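3.2 Mixed plates and the order of taking

Bowls and plates of fruit turned out to be the richest part of the household material, and we were surprised by how much there was to say about them. In the Stuvside interviews people talked about fruit far more readily than about any other food kept in the open. They knew which piece had been there longest, which one was being saved, and which one everybody in the house was politely leaving for somebody else. Of the 374 entries in the kitchen diaries, many mention fruit only in passing ("had a tangerine, standing up"), but those passing remarks are a delight to work with, and they tell us a good deal about how a shared plate gets used.

We use the term mixed plate for any open dish holding three or more kinds of fruit at once. Weerasinghe, the older of our two neighborhoods, had many of them. Several households there kept a deep bowl for daily use and brought out a patterned plate when company was expected, a habit that one diarist traced back to her grandmother's table. The difference matters for what follows. In a deep bowl the small fruit sinks and is forgotten. On a flat plate with a wide rim, small fruit has to find a place beside or in front of the large fruit, and it stays within easy reach. Figure 4 gives a good idea of how crowded such a plate can become: two large citrus fruits side by side take up the middle, and the tangerines, the fuzzy brown fruits and the dark glossy ones are fitted in where they can go.
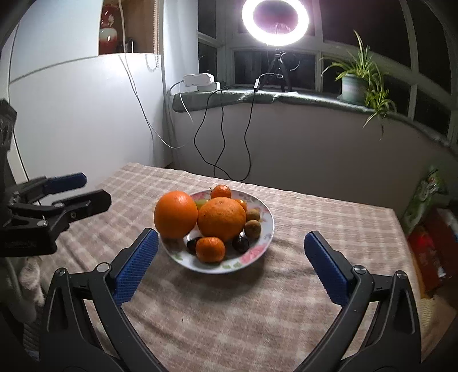

Figure 4. A mixed plate on a plaid tablecloth. The larger citrus fruits touch each other; one small tangerine lies in front of them and a second behind, at the far rim. A pale green fruit shows in the gap at the back.

Size was the first thing people mentioned when we asked how they set out a plate, and color came a close second. Most began with whatever was biggest and worked outward. A few did the reverse, making a ring of small fruit first and then lowering an orange or a grapefruit into the center, and they were very firm about it! When Jahangir Wanigasekara went back to these households in July, he asked them to lay out a plate while talking through each step. The ring builders described their method as a way to stop things from rolling. The others spoke mainly of balance, or of leaving a gap for fingers.

Taking fruit from the plate follows a different logic from laying it out. Tangerines go first. They peel easily, they make one small serving, and taking one rarely disturbs its neighbors. Large oranges last much longer, partly for the plain reason that they call for a knife or a shared appetite. Several diarists wrote of an orange as something you "commit to," and one family of 7 had a standing rule that whoever peeled one had to offer it around the room. Fruit at the back of the plate was often passed over for days, even when it was of a kind that people said they liked best.

This last pattern led us to what Ita Rafferty, in her notes on the diaries, called turning the plate. In a number of homes somebody would give the dish a half turn while wiping the table, so that the back became the front. Few thought of it as a way to cut waste. They did it to make the plate look fresh again — and the neglected pear or plum was eaten by evening. We find this a lovely piece of everyday skill, and we had no question about it in the first version of the diary form.

Soft, dark-skinned fruit was the exception to nearly everything above. It was bought in small amounts, placed low and close to the rim, and checked by touch. Section 3.3 takes up the matter of touching, with the entries on ripeness from both neighborhoods.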